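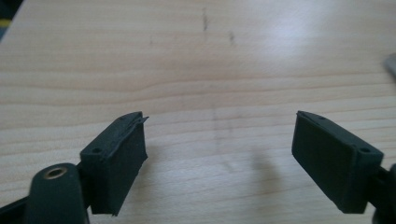 Slide 1: The tabletop. Light-coloured wood.

Home | Talks | Workshops | Notes | Find us

Filed under: Talks and Handouts > House and Home

LIVING WITH A WOODEN TABLE
Speaker notes, Jayanthi Poojary
Evening talk at Trilleo, March. Doors 7 pm, start quarter past.

Slide 1 (leave up while people sit down)

Hello, thank them for coming out, say where the loos are. Thank Afonso Baptista for the room and for lugging the sample boards up the stairs again!

Start with the tabletop. Ask everyone to think of the table at home and put a hand flat on it in their head. Is it smooth? Sticky? Is there one place your fingers always go? (There is always someone who laughs at this point. Let them tell the story if they want to, it warms the room up better than I can.)

I love a plain light wood top. Bread, homework, sewing machine, seed trays, a bike wheel if you've got the sort of household I have. It all lands on the same few square feet, and the wood just takes it. Tonight is about helping it take it for another few decades.

What I'm NOT covering: antiques, French polish, anything with veneer lifting. If you've got one of those come and find me at the break and I'll give you the Zukura workshop leaflet. They are lovely and they will tell you off only slightly.

Slide 2: What's on top of the wood?

The big question, and most people don't know the answer for their own table. Oil, wax, varnish or nothing at all.

Do the water drop test live with the sample boards. One drop on each, start the timer, carry on talking, come back to it. On bare wood the drop goes dark and spreads fast. On a waxed board it sits for a bit and then leaves a dull patch. Varnish, it just sits there looking smug.

Pass boards round. Remind them which side is which (pencil letters on the back, B is the bare one). Please do sniff the oiled one, it's gorgeous.

Say clearly: find out what you've got before you buy anything. I once waxed over a varnished top and spent a whole weekend getting it off again. Show of hands, who else has done it?

Slide 3: Everyday cleaning

Cloth wrung out until it hardly feels wet. Wipe along the grain. Dry cloth straight after.

Small squirt of washing-up liquid in a bowl of warm water is plenty. Skip the spray polish. Skip the vinegar on oiled wood, somebody will ask, and yes I know your grandmother did it. Mine did too.

Crumbs first! So many fine scratches are just yesterday's toast being pushed about under a cloth. I keep a soft brush on a hook by the table and it gets used more than anything else I'll mention tonight.

Slide 4: Rings, heat marks and ink

Go back to the water drops here and see how they've got on.

White ring: moisture in the finish. Give it a day or two, it may fade by itself. If it doesn't, a warm iron over a thick dry tea towel, a few seconds at a time, lifting to look. Keep the steam off. Go gently on this one, and I mean it.

Black ring: water has got down into the wood, often with a bit of iron from a tin or a pan. That's a sanding job or a live-with-it job.

Biro: try a pencil rubber before anything out of a bottle. Felt tip, I have no magic for you, sorry. My kitchen table says OSCAR near one corner and we have no Oscar.

Pause for stories. This slide always runs over, so trim slide 6 if needed.

Slide 5: Sanding and oiling a bare or oiled top

The bit I get excited about, try not to gabble.

Clear the table completely and do the whole top. Patches show, every time, and they show most when the sun comes in low.

Sand by hand with a cork block, always with the grain. Start at 120, then 180, then 240. I finish with a quick pass of 300 on tables that people eat at, it feels like silk. Vacuum, then wipe with a barely damp cloth and leave it alone until the surface has properly dried.

Oil: thin coat, rag, work it in, wait a quarter of an hour, wipe off everything that hasn't soaked in. People leave too much on and then ring me to say it's tacky. Second coat the next day. Third if the wood is still drinking.

I use the Vullik table oil at home and there's a tin on the side table to look at. Any food-safe hardening oil will do the same job, so use what your local shop has.

RAGS. Slow down here. Oily rags can heat up and catch fire by themselves. Lay them flat outdoors to dry, or soak them in water before they go in the bin. Say it twice.

Slide 6: Wobbles and gaps

Wood moves. A top gets wider in a damp spell and shrinks when the heating's on, so a hairline gap in winter is usually nothing to fret over. Keep the table away from the radiator if you have the space.

Wobble: check the floor before you blame the leg! Then the bolts. Chacko felt pads come in a few thicknesses and one of those sorts out most of what I get asked about.

Slide 7: Questions

Had 11 questions last time and ran out of evening, so take the quick ones first. Likely: olive oil (please don't, it goes rancid), hot pans (trivet, every time), cats (no answer).

Tea at the back afterwards. Sample boards need to come back to me, there were two missing in the autumn. Sandpaper offcuts are free, take a handful.

Contact Trilleo | Accessibility | Copyright Trilleo Talks | Back to top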